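双臂工作台采购图集：先算账，再看图

发布：4/21/21　栏目：设备与预算

这个页面本来只打算放图。写着写着，前面的文字越来越长，因为来问的人几乎都在问同一件事：一套桌面双臂到底要花多少钱，值不值。图放在后面，着急的可以直接往下翻。

先说我的立场。我对桌面双臂设备一直不太热心，对供应商的演示视频更不热心。演示视频里杯子永远摆在最顺手的地方，毛巾永远叠得很听话，灯光永远是同一个亮度。买回来以后，桌子要自己配，线要自己理，地面要自己划区，这些东西没有一样写在报价单的第一页。

我们这次比了三家：Lestden、Marholm 和 Fludby。三家的报价口径完全不同，把它们排进同一张表格花掉的时间，比读技术参数还多。Lestden 报的是整套，含桌、含臂、含安装；Marholm 只报臂和夹爪，其余另算；Fludby 报的是按月租用，押金另签。只看总价那一栏，Marholm 最便宜。把缺的东西一项一项补上去，它就不便宜了。

下面这些是我们补表时加进去的项目，供做预算的人对照。

一、台面。很多人以为随便找张桌子就行。臂的底座要固定，台面要能夹、能锁，边框要吃得住力。供应商说“标准办公桌可用”，请让他写进合同。我们问过两家，一家改口，一家没有再回邮件。

二、台面材料。反光的台面会给视觉系统添麻烦，太滑的台面东西一碰就跑。垫子便宜，但要选颜色，要选厚度，还要考虑多久换一次。我们的预算里垫子按耗材列，财务起初不同意，觉得垫子属于家具。

三、线缆。我见过的双臂方案，没有一套线缆是干净的。两条臂各有各的线，动起来线会跟着甩。理线槽、扎带、延长线、地面过线板，单价都低，合起来不低。Marholm 的报价里线缆长度写的是“按需”，这两个字我建议大家见一次问一次。

四、占地。桌面尺寸不等于占地尺寸。臂会伸出来，人要站得下，旁边还得放电脑、键盘、屏幕。我们按 13 平方米一个工位报的，物业问为什么要这么大，我把工位图发过去以后他们就没再问了。请在量场地的时候把椅子拉开、把柜门打开再量。

五、道具。杯子、盘子、毛巾、木板、盒子。听起来可笑，可是道具会丢、会碎、会被拿去喝水。道具费我们列了一行，没有人肯给这一行签字，最后并进了办公用品。

六、人。报价单里永远没有人。一套双臂设备要有人开机、摆东西、复位、看着、收拾。供应商会告诉你设备可以连续运行，请问他：杯子倒了谁去扶？我们按 40 小时的培训量估，Lestden 的合同里写的远比这个少，超出部分按次收费。

七、备件。夹爪的指尖是易损件，关节里的电机迟早也要换。Fludby 的租约里写明租方承担“非正常磨损”，什么叫正常，附件里没有。我们要求补充定义，对方补了一页，读完以后我还是不知道什么叫正常。

以上七项加完，三家的差距缩得很小。谁要是告诉你某家“明显便宜”，请先看他的表格有几行。

关于租还是买，再多说几句。租的好处是退得掉，这一点我承认。坏处是租来的设备不让改，底座不让动，夹爪不让换，想加一个传感器要走 309 号附件的变更流程，平均一次往返要好几封邮件。如果你的任务还没定下来，租一个季度看看也可以；如果任务已经定了，租金累积得很快，自己拿计算器按一下就明白。

还有一种声音是“先买一条臂试试”。我的看法是，单臂和双臂对应的是不同的活。单臂能做的事，很多时候一个夹具加一个人就能做，而且更快。真要评估双臂，就得按双臂的桌面、双臂的线、双臂的占地去算。拿单臂试用的结论去申请双臂的钱，评审的人一眼就能看穿。

Majumder 是我们这边的项目名称，目标是评估桌面整理类任务，杯具和织物为主。立项书上写的预期收益我不在这里重复，我自己对那个数字有保留。项目编号 146，内部同事可以凭编号查到完整的比价表，外部读者请直接写信到栏目信箱。

图集部分

选图的标准只有一条：能帮人想起预算表上漏掉的那一行。漂亮的宣传图请去各家官网找，那里很多。
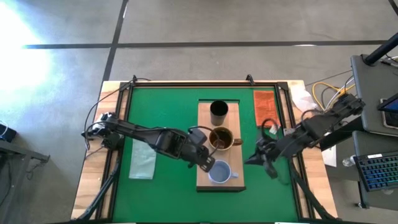
双臂台面，木边框围着绿色垫面，木板上一列三只杯子。做表时请留意线缆，还有右侧那张放键盘和平板的灰色桌子，占地要一并算进去。

看图时的几点备注

台面上的布料和毛巾请单独列一行。织物类任务比杯子类任务更费道具，颜色、厚薄、纹理都得备几种，洗涤和更换也要有人管。供应商给的任务清单里通常写“叠毛巾”三个字，没有写是什么毛巾。

杯子里装不装液体，是两份预算。装液体就要考虑防溅、擦拭、电气防护，保险那边也会来问。我们在询价函里把这一条单独写了出来，三家里只有一家正面答复，答复是“不建议”。

自然光也要算钱。靠窗的场地看着舒服，阳光一照进来，地面的亮度差别很大，遮光帘要不要装、谁来装，最好在签场地之前谈好。我们的遮光帘报价比夹爪备件还贵，这件事我到现在也没完全接受。

地面胶带倒是便宜。划线的时候多买两卷，工位挪一次就得重贴一次。

收货验收请安排在自己的场地做，不要去对方展厅。验收的物件由买方带，摆放位置由买方定，次数写进验收单。Lestden 对这一条没有意见，Marholm 要求加收一天差旅，Fludby 说租赁设备不设验收，只有交接。交接单我看过，上面只有外观检查。

常被问到的一个问题：现在下单还是等一等？如果今年的预算必须在年内用掉，那就按自己的表格去谈，别按供应商的表格谈。如果可以等，我倾向于等到 10 月，Lestden 的销售说那时会更新价目，降还是涨他没有说。我也没有指望他说。

比价表的空白模板可以来信索取，格式是普通表格文件，没有宏。收到以后请先把“其他”那一行删掉，凡是想填进“其他”的，都另起一行写清楚。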